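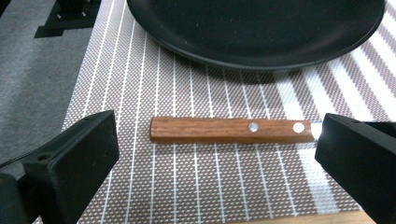
The Manelgate box has landed, and it's a good one

If you've been reading this newsletter for a while you know I've been waiting on this set since last May, when the first trailer went around and I watched it so many times my coffee went cold. Well, it's here! All 30 episodes of Manelgate, dubbed and subtitled, on 6 discs, and I spent the whole weekend with it (laundry did not get done).

For anyone new to the list, Manelgate is the one about the harbor town that wakes up every morning on a different coast. Larno, the lead, is a fourteen-year-old mapmaker's apprentice who keeps redrawing the same town over and over, and Greko is the big gloomy lighthouse spirit who follows her around complaining about the damp. It sounds like a show for little kids, and the first couple of episodes kind of play that way. Stick with it. By the time the Brennan storyline gets going in episode 9 you will not want to stop for dinner.

So, the dub. I was nervous! The subtitled version has been my comfort watch through two moves, and Greko's voice in the original is so low it rattles the shelf. The English actor goes another way with it, dry and a bit whiny, like an uncle who hates picnics, and I was laughing out loud by the end of the first disc. Larno sounds a touch older than I'd like in the early episodes, but she settles in, and the scene on the ice in episode 17 got me just as badly as it did the first time. The songs have been left in Japanese with subtitles, and I'm so glad they left them alone.

The picture is cleaner too. The old streaming copy had that muddy look in the night scenes, where the lanterns turned into gray squares, and now you can see the brushwork in the water. Episode 12 is the one to show your friends. The whole fog sequence is painted on top of paint, and there's a pan across the rooftops that I went back to 3 times in a row.

A couple of small gripes. The menus are slow, and the "play all" button skips the recap episode (you may call that a feature). The subtitle track on disc four runs a hair early for most of episode 20. It's fine once you get used to it, but if you're a subs-first person you'll notice.

The extras are mostly storyboards, which I love and my sister found very boring. There's a 200-page art book in the bigger edition with all of Larno's maps printed full size, including the one she burns. I've been going through it with a magnifying glass and finding towns that never even show up in the series! There's one with a ferry dock shaped like a fish. Why did we never get to go there?

If you'd like to watch along, our group is starting from episode 1 on 7th February, three episodes a night, with the chat open the whole time. First-timers are very welcome, and we're asking everybody to keep spoilers in the spoiler thread, especially anything to do with the bell. You can follow the dub or the subs, since the timing is the same on both. Bring snacks. Episode 3 has the dumpling contest in it and you'll be sorry if you come hungry.

Next time I'll get into the manga, which ends in a totally different place and has way more Brennan in it. I'm still on volume five, so go easy on me in the replies.

Comments

mapgirl_82: YES to everything about episode 12. I had only ever seen it on my phone and it was like a different show on the TV.

tidewatcher: Can't get used to the new Greko, sorry. He's supposed to be scary until the bell episode, and now he's funny from the start. Glad the songs stayed.

pocketlantern: Is the art book sold by itself anywhere? I already have the discs and don't need a second set.

mapgirl_82: @pocketlantern I looked and couldn't find it, only with the bigger edition.

sleepyferry: Never seen it, joining the watch-along. Is it OK for a nine-year-old?

tidewatcher: @sleepyferry Mine was fine with it at nine. Maybe watch 17 yourself first.

noodle.dept: the fish dock town is in volume two of the manga!! only for a page but it's there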